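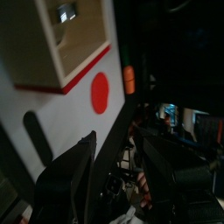
Wrist Camera Notes: The Brunner and Fukley Grippers Compared

The second stage of the gripper comparison was completed at the Viltcombe workshop in June. Two parallel-jaw grippers were tested on the same arm, with the same Skustetau controller and the same wrist camera mount. Each gripper was given 200 attempts on a set of toy kitchen items.

The Brunner unit closes faster and holds its position well under load. Its fingers are wide, and on the wrist view the right finger takes up a large share of the picture when the arm approaches a target at a tilt. The slim toy carrot standing against the white toy appliance was a demanding case for this reason. With little space on the appliance side, the operator must judge the approach from what remains visible between the fingers.

The Fukley unit has narrower fingers and a softer grip surface. It was easier to place beside tall objects, but it required recalibration 2 times during the stage, and the cable exit on its left side limits wrist rotation.

Lighting remains a concern with both units. Dark fingers against a dark background leave the camera with little to work with, and the glare on small glossy items is not corrected by the current exposure settings. A fixed exposure value will be used from the next stage onward.

The Brunner gripper will stay on the arm for the drawer tasks. The finger pads will be replaced first, and the camera mount will be raised by 5 millimeters. Results for the Fukley unit with the shorter cable will be posted separately.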